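4. Recording garment episodes

Read section 3 first if the arm hasn't been homed today. Everything below assumes wrist camera on, leader arm plugged in, recorder showing READY.

Revised 2019-08-26, Svend Bech. Replaces the old garment page, bin any printed copies.

4.1 Before you start

1. Wipe the table. White top only, no mat, no tape marks inside the work area.
2. Clean the wrist lens. Dry cloth, no spray.
3. Open the Nernon recorder, pick task set GARMENT, type your initials. Check the free disk figure. Under 30 GB, stop and offload (section 7).
4. Lock exposure and white balance. Both. The auto setting drifts when dark cloth fills the view and you get a colour jump halfway through an episode.
5. Set episode limit to 300 seconds. Default is shorter and will cut you off.

CAUTION: keep your free hand off the table while the leader arm is live. The follower does not know you are there. Stop button within reach, left side.

4.2 Laying out the garment

1. Take the next garment from the tray, scan the tag, put the tag out of sight.
2. Drop it from chest height. Don't arrange it. Don't smooth it.
3. If more than half hangs off the table, pick up and drop again. Otherwise leave it, however awkward it looks.
4. Press MARK START before the arm moves, not after.

Note: operators tidy without noticing. A sleeve gets pulled straight, a hem gets flipped. If you touched it, drop it again.

4.3 The close approach

Slow part. Most of the rejected episodes go wrong at this point, normally from coming in too fast and pushing the cloth across the table.

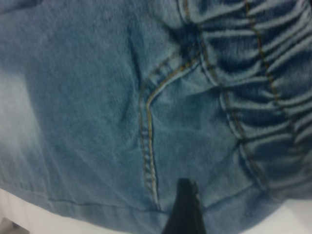
Pick the grasp point before you go down, and say it out loud if you are working with a labeller. Go for an edge or a seam where you can. Come in low, fingers open, and let the tip reach the cloth before you start to close. With denim the stitching helps a lot, the gold thread on a curved seam stays readable at very close range when the rest of the view is just blue. Gathered parts are harder. The ridges look like lots of little edges and new operators try to pinch one. Take the plain cloth next to the gathers unless the task card says otherwise. Watch for a small dip in the cloth by the fingertip too, good hint that you have contact, but check the force bar before you close.

1. Hover. Hold still for a second so the model gets a clean view.
2. Lower at SLOW speed (pedal half down).
3. Stop when the force bar first moves.
4. Close gently. If the cloth slips, open, back off, try again in the same episode.
5. Lift straight up, then carry on with the task card.

Keep the retries. A missed grasp followed by a good one is worth having, the Favbridge policy had hardly any recoveries in its first set and it showed. Only discard if the arm faulted, the camera dropped out or somebody reached in.

CAUTION: do not press the fingertips into the table to get under a hem. Pads tear, and the wrist mount shifts. If you hear a click from the mount, stop recording and redo camera calibration (section 2.6).

4.4 Ending and labelling

1. Open the gripper, raise the arm clear, press MARK END.
2. Choose one result: DONE, PARTIAL or FAIL. Not sure = PARTIAL.
3. Fill in fabric and grasp type. For grasp type use what you actualy took hold of, not what you aimed at.
4. Add a note if anything odd happened. Short is fine. "slipped twice, ok third" is fine.
5. Press SAVE and wait for the tone. Pulling the garment off before the tone leaves your hands in the last few seconds of video.

Each garment gets several drops, the task card gives the number. Don't run them back to back past the hour, swap over and rest your wrists.

4.5 If something goes wrong

Code 59: wrist camera lost. Reseat the cable at the elbow, then restart the recorder. The episode is gone.

Code 233: leader and follower out of step. Release the pedal, bring the leader back to the cradle, press RESYNC. Episode can be kept if it happend after MARK END.

Picture gone soft all over: lens smudged or focus ring knocked. Clean first. A bit of softness towards the edges at close range is normal, leave the ring alone.

Video fine but no force bar: Krawczyk sensor box has gone to sleep. Off, count to ten, on.

Offloading and checksums are in section 7. Jarnon arms use a different pedal layout, see the insert.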